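Print this page | E-mail to a friend

Search this site: enter keyword Go

A visit to the Tastorel roasting house, Paredes

In December I had the possibility to visit the open day of Tastorel, a coffee roaster in the old wool quarter of Paredes. I had wanted to go for years, but the place opens its doors to the public only once in a year, and the last time I came too late for a ticket.

We were received at the gate by Brenda Retamal, who is responsible for the green coffee. She took our group first into the warehouse. The sacks are kept on wooden pallets, away from the walls, and each pallet carries a card with the farm, the harvest and the weight. The number on the board by the door was 1,084 sacks. I asked if this is much for a company of this size, and she said that in spring it will be 332 and then everybody becomes nervous.

The roasting hall is smaller than I imagined. It has one big drum and one small, which is used for samples. Hipólito Fuentealba has worked on the big one for nine years. He explained us the whole curve of a roast, from the yellow stage to the first crack, and he let us put our ears close to hear it. The sound is like dry twigs. He was very patient with my questions about the cooling tray, although a family with small children was waiting behind me.

What I liked less was the packing room. We could see it only through a window and the guide spoke quickly, so I did not understand how the bags are sealed.

After the tour there was the tasting. We tried three coffees: a washed one from the Gravgate cooperative, a natural, and the house blend, which they call Drurnow. The first was too sour for me. The natural had a smell of dried plums and I wrote this down before I heard anyone else say it, so I was a little proud.

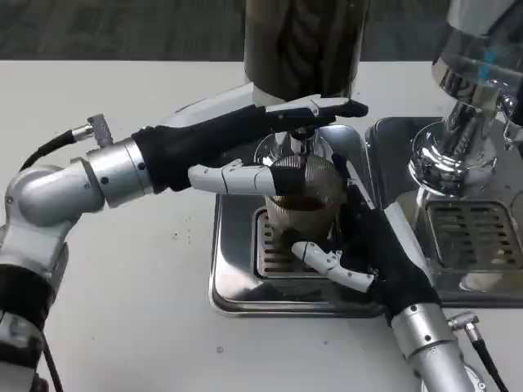 The blend was my favorite, and I bought two bags in the shop. Valentina Godoy at the counter advised me to wait a week before opening them, and to grind a little coarser than I do at home.

For those who want to go: take bus 513 to the last stop and walk up the hill. The tour lasts almost two hours and there is no place to sit, so wear good shoes. Tickets must be reserved by telephone.

Contact | Copyright Trinidad Medina, all rights reserved | Back to top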